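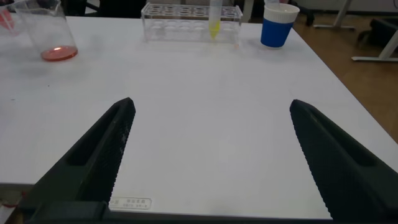 Besuchsbericht: Regeln für den Robotereinsatz an Labortischen

Im Mai besuchte eine Delegation des Arbeitskreises Laborautomation die Versuchsräume der Firma Halvorsen. Gegenstand des Besuchs war die Hausordnung, nach der dort Greifarme und humanoide Systeme an Tischen mit Glasgeräten betrieben werden. Die Führung übernahm Yolanda Schumacher, Leiterin der Arbeitssicherheit. Für den Arbeitskreis nahmen Lauri Heinonen und die Verfasserin teil.

Grundlage des Betriebs ist eine Risikobeurteilung, die für jede Aufgabe gesondert erstellt und bei jeder Änderung des Greifers erneut vorgelegt wird. Ein Wechsel der Greifbacken gilt ausdrücklich als Änderung. Frau Schumacher erläuterte, dass diese Festlegung anfangs auf Widerspruch gestoßen sei, inzwischen aber von allen Gruppen mitgetragen werde. Seit Einführung des Verfahrens wurden 417 Beurteilungen abgelegt; die Delegation konnte mehrere davon einsehen.

Für Übungsläufe mit Flüssigkeiten gelten die folgenden Bestimmungen:

- Verwendet werden ausschließlich gefärbte, als unbedenklich eingestufte Flüssigkeiten in geringer Füllmenge.
- Reagenzgläser stehen vor Beginn eines Laufs im Ständer und werden nach dessen Ende dorthin zurückgestellt.
- Der Bereich unmittelbar vor dem Greifer bleibt bis zur Freigabe unbelegt.
- Die Freigabe erteilt eine namentlich benannte Person, die während des Laufs keine weitere Aufgabe wahrnimmt.
- Nach einem Glasbruch ruht der Betrieb, bis der Tisch gereinigt und der Vorgang im Betriebsbuch vermerkt ist.

Zur Anordnung der Gefäße führte Nadhirah Goh aus, dass Ständer und Becher am hinteren Rand der Arbeitsfläche aufgereiht werden sollen. Der vordere Teil dient als Bewegungsraum. Transparente Ständer sind zugelassen, verlangen jedoch eine eigene Prüfung der Objekterkennung bei wechselnder Beleuchtung.
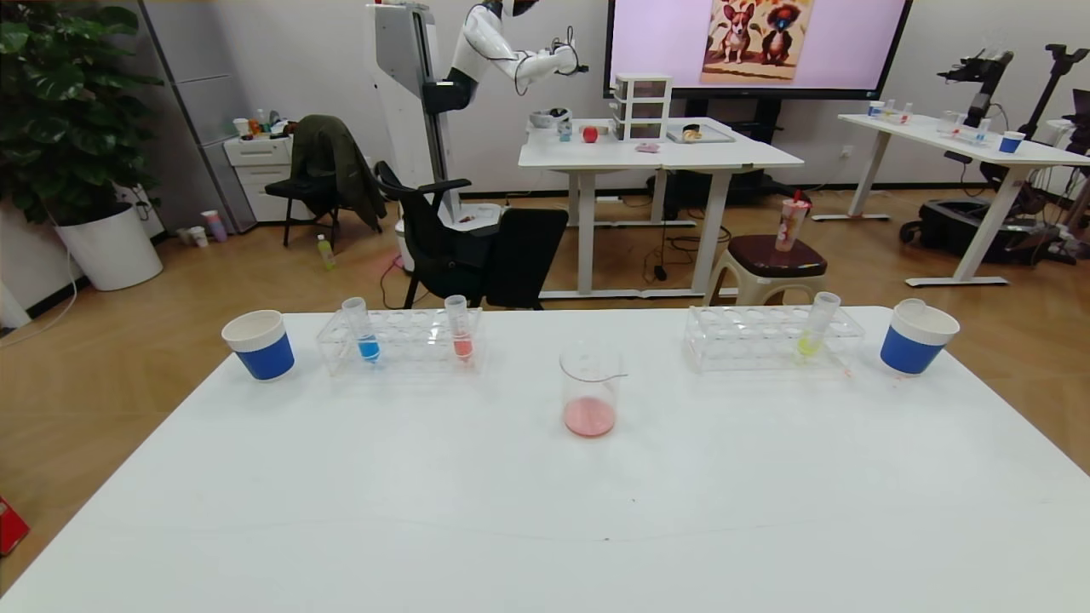
Darf eine Person an den Tisch treten, während ein Lauf nur unterbrochen ist?
Der Zutritt ist erst gestattet, wenn der Arm in den sicheren Halt versetzt und dieser Zustand am Bedienplatz quittiert wurde. Eine bloße Programmpause genügt nach der Hausordnung nicht.

In der anschließenden Aussprache wurde die Frage der Greifkraft behandelt. Halvorsen legt für Glas und für dünnwandige Kunststoffröhrchen getrennte Grenzwerte fest und lässt diese nach rund 2.000 Greifvorgängen überprüfen. Herr Heinonen regte an, den Zustand der Greifflächen in dieselbe Prüfung aufzunehmen. Frau Goh sagte zu, den Vorschlag in die nächste Fassung des Prüfplans einzubringen.

Offen blieb, wie mit persönlichen Gegenständen und Möbeln in der Umgebung der Roboter verfahren werden soll. Die Hausordnung verlangt freie Wege zum Not-Halt, nennt aber keine Mindestbreite. Der Arbeitskreis empfiehlt, hierzu einen festen Wert aufzunehmen und die Wege am Boden zu kennzeichnen. Eine schriftliche Stellungnahme geht dem Unternehmen gesondert zu.

Akosua Baidoo
Arbeitskreis Laborautomation

Weitere Berichte
Lutwood: Unterweisung von Bedienpersonal an Greifarmen
Grellico: Wiederkehrende Prüfung von Not-Halt-Einrichtungen
Otel: Betriebsbücher in gemeinsam genutzten Laboren

Kontakt: Geschäftsstelle, Latrice Szabo | © Arbeitskreis Laborautomation | Nach oben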